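Filed under: Workshop Tips > Composites & Plastics

Print this page | E-mail this page

Cutting and sealing GRP sheet and profile at the bench

Glass-reinforced plastic is easy to cut and hard on tools. The resin is soft enough for a hand saw, but the glass in it takes the edge off ordinary steel teeth within a few feet. The notes below apply to flat sheet, angle and box section up to 11 mm thick, of the kind sold for screens, walkways and shed cladding.

Marking out. Pencil does not show well on a gloss face. Run masking tape along the line of the cut and mark on the tape. The tape also holds down the surface resin and reduces chipping. Mark the face that will be seen and cut with that face up when using a hand saw, face down when using a jigsaw.

Blades. A carbide-grit or diamond-grit blade is the right choice for anything longer than a single cut. A toothed metal-cutting blade will do for one or two short cuts and should then be thrown away. Set the jigsaw to a middle speed with the pendulum action off. If the resin smells burnt or the cut edge turns brown, the feed is too slow or the blade is worn.

Support. Sheet under 5 mm thick must be supported on both sides of the cut, close to the line. Two lengths of batten clamped to the bench are enough. Unsupported sheet vibrates, and the vibration opens up the layers at the edge.

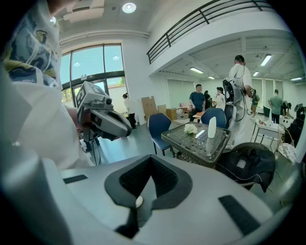 Round bar and tube need a different kind of support from sheet. Flat jaws touch a tube at two points only, and a pultruded tube will split along its length if it is squeezed hard at those points. Use a V-block, and line it with something that has a little grip. A V-shaped slot with a matte, textured lining, like the black one in the photo, is a good pattern to copy: the slot narrows downward, so a small rounded piece settles near the bottom. Rubber matting or worn abrasive cloth, stuck in with contact adhesive, makes a suitable lining. Tighten the clamp until the tube no longer turns by hand, then stop.

Drilling. Use a sharp carbide-tipped bit and run it at some 500 rpm for holes over 8 mm, faster for smaller ones. Back the work with scrap timber. Drill from the finished face and ease off the pressure before the bit breaks through. Holes for bolts should be drilled 2 mm oversize where the part will be out of doors, to allow for movement of the metal frame behind it. Keep the centre of any hole at least three hole diameters from the nearest edge. Countersunk screws are best avoided in thin sheet; a pan head with a wide washer spreads the load.

Sealing. Every cut edge and every hole exposes the ends of the glass fibres. Water travels along them, and in frost the edge will begin to lift. Rub the edge down with 120-grit paper, wipe with acetone, and brush on two thin coats of a compatible resin. Polyester resin is adequate on polyester sheet. Epoxy will bond to either but needs a coat of paint over it in full sun. Do not seal below 10 degrees, as the resin may stay tacky. Work left over the winter is better sealed in April than in a cold shed.

Dust. GRP dust irritates the skin, eyes and lungs. Wear an FFP3 mask, close-fitting goggles and long sleeves taped at the wrist. Cut outside where possible, or keep a vacuum with a fine filter at the blade. Rinse hands and forearms in cold water before washing with soap. Overalls should be washed apart from other clothes.

Storage. Keep offcuts flat and dry. Sheet stood on edge for a season takes a bow that will not come out, and box section should be supported at both ends and in the middle.

Last checked 9/29/23

Print this page | E-mail this page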